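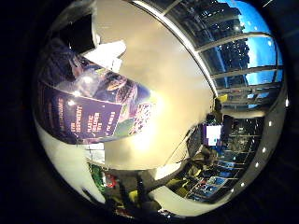 Anca Lazăr had been talking about cabbage for a good ten minutes before I remembered to start my recorder. She runs Plunbridge, a tiny supper club that does one thing, Romanian home cooking, and she does it for 60 people a night out of a kitchen I'd be nervous making toast in. We met somewhere with tall windows and high-rises on the other side of them, blue sky showing in patches, and she nodded at the buildings and said, "I used to work on a floor like that. I ate lunch from a machine for seven years."

So what changed? "My grandmother's notebook," she said. It came to her in the mail one October, wrapped in a dish towel, with no note. "She never wrote amounts. She wrote 'enough.' Enough salt, enough dill. I called my mother and she said, well, it's enough when it's enough!"

She quit her job the next spring and started cooking for friends, then friends of friends, then strangers who paid. The first real night was a mess, and she tells the story with her hands over her face. The sour soup was too sour (way too sour, she says), one guest asked for ketchup, and she charged so little that she lost $638.

"I cried in the walk-in," she told me. "Then I ate four cabbage rolls standing up and felt better."
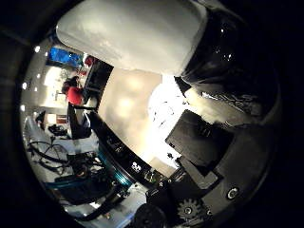 Bright light and some small dark specks, close up.

I asked what people get wrong about the food, and she had her answer ready. "They think it's heavy. Some of it is, sure – it was made for people who dug potatoes all day. But there's so much green in it. Lovage, sorrel, nettles in spring. My cousin picks nettles with bare hands and I still don't know how."

These days there's a waiting list, and a landlord in Batgate keeps calling her with a bigger space. She keeps saying no, or at least not yet. "If I have a hundred seats, who rolls the cabbage? Me. It's still me."

Before I left I asked how much salt goes in the filling. She grinned and said I already knew.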